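Skulari seasonal visa
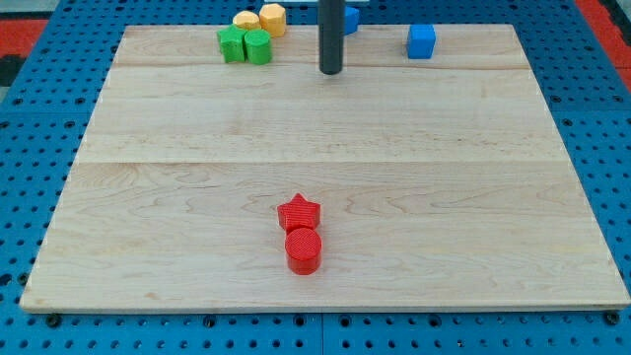 Red plastic blocks on a wooden board.

The Skulari seasonal visa is a temporary residence permit that lets foreign workers and their families live in the river district of Skulari for up to 8 months at a time. It is one of the most generous permits of its kind, and it has shaped the town in remarkable ways. Up to 3,000 visas are issued for each season.

History

The program grew out of the Stanciu agreement, a labor deal signed to bring fruit pickers across the border from Dulari. The first version covered single adults only, and workers had to go home by October. Families were added after growers found that experienced pickers were choosing jobs elsewhere – a change that filled Skulari's quiet winter streets with new neighbors, new bakeries and a wonderfully lively night market!

Eligibility

Applicants need a job offer from a registered employer, a valid passport and proof of housing. A spouse and any children under 18 can be listed on the same form. Citizens of 49 countries may apply, though most visas still go to people from Dulari. Earlier holders can skip the interview and renew by mail.

Time spent on the visa counts toward permanent residence. A worker who completes 6 seasons can apply to settle, and many do. Former seasonal workers now run some of the best-loved orchards in the valley.

Drundness office

Applications are handled in Drundness, the nearest port, where the visa office fills a grand old customs hall with a splendid tiled staircase. It opens early in spring to meet the rush before the cherry harvest. Smaller offices once operated in Dulari and Skulari, but both closed when online filing began. Paper forms are still accepted in Drundness and must be signed in ink.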